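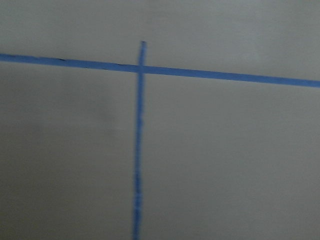 Cinta azul cruzada sobre superficie clara. Centro Hedach, Altberg.

La preparación de las mesas de trabajo ocupa una parte considerable de la jornada en el Centro Hedach y, sin embargo, apenas figuraba en la documentación interna. El boletín del centro ha conversado con la responsable de puestos y materiales, encargada de revestir las superficies, trazar las divisiones con cinta y mantener el inventario de vasos.

La responsable explica que el procedimiento vigente procede de la antigua sede de Cernley, donde las divisiones se marcaban con lápiz. «El lápiz se perdía de vista en cuanto uno se apartaba de la mesa», señala. «La cinta azul se distingue desde cualquier punto de la sala y se puede levantar y volver a colocar el mismo día».

El trabajo comienza por el revestimiento marrón. Se extiende primero en el sentido largo de la mesa, se alisa con la mano y se deja reposar antes de aplicar la primera tira. Según indica, la ondulación del borde es el defecto que más consultas genera entre el personal de nueva incorporación. «Me preguntan si hay que recortar. Yo pido que no se recorte nada hasta que esté puesta toda la cinta. Después se decide, y muchas veces se deja como está».

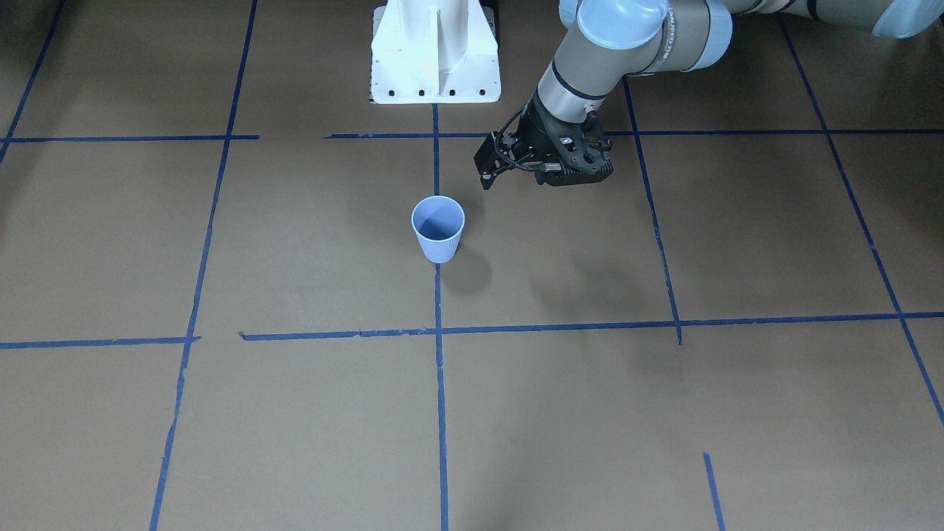 Vaso de papel de color azul claro sobre la superficie marrón, dividida con cinta azul.

Sobre los vasos, la responsable se muestra más exigente que sobre las líneas. El centro los recibe de Dobos en cajas de 190 unidades y conserva aparte los de papel y los de plástico. Cada puesto dispone de una hoja en la que se anota el color y el material de los que se retiran del armario. «Un vaso de papel que se ha apretado una vez ya no vuelve a ser el mismo. Si el borde está deformado, se aparta. Con los de plástico tenemos más margen, pero también se revisan».

Preguntada por la orientación de las piezas, precisa que un vaso puede quedar de pie o tumbado, y que ambas posiciones deben constar en la hoja con la casilla correspondiente. La base y la boca se anotan por separado cuando el vaso está tumbado. «Escribir solamente "tumbado" obliga a quien viene después a volver a la mesa y mirar hacia dónde apunta», afirma. 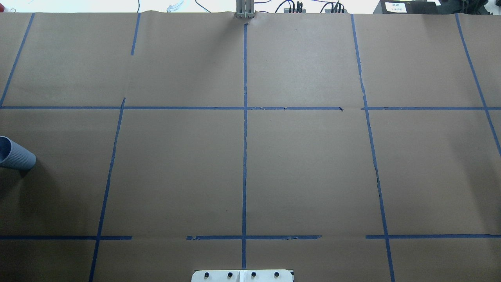 Altberg, 20/2/19

La segunda parte de la conversación se dedicó al trazado. La norma interna no exige casillas idénticas, y la responsable defiende esa decisión. A su juicio, una cuadrícula irregular resulta perfectamente válida siempre que cada casilla pueda nombrarse sin confusión. Las tiras inclinadas, los tramos interrumpidos y los extremos rasgados se admiten; la numeración dudosa, no.

«Cuando empecé corregía cada línea que se desviaba. Perdía la mañana entera y además rompía el papel al despegar la cinta», recuerda. «Ahora reparo lo que impide leer la casilla y dejo lo demás». Para los tramos interrumpidos recomienda no superponer un parche corto: prefiere retirar el fragmento completo, o bien mantener el hueco y reflejarlo en el plano del puesto.

El consumo anual de cinta ascendió a unos 549 metros en el último ejercicio, cifra que la responsable considera razonable. El corte se hace a mano en los tramos breves y con tijera en los que atraviesan la mesa. Queda pendiente unificar este punto, que figura en el borrador de la norma previsto para el mes de mayo.

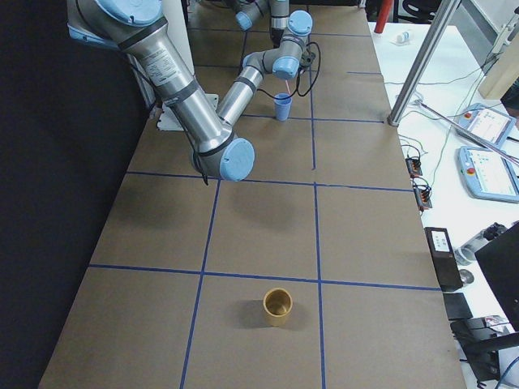 Vaso amarillo dorado en una casilla de la parte inferior de la mesa; más arriba, un vaso pequeño de plástico azul claro.

En cuanto a los colores, la responsable desaconseja reunir en una misma mesa tonos próximos entre sí. El amarillo es el que menos errores de anotación produce; el azul claro, en cambio, se confunde en ocasiones con el gris al copiar las hojas a última hora. «No me importa que lo escriban con sus palabras, azul pálido o celeste, mientras usen la misma palabra toda la jornada».

La entrevista concluyó con una petición dirigida a todos los puestos: que los rollos empezados vuelvan al cajón 4 con el extremo doblado.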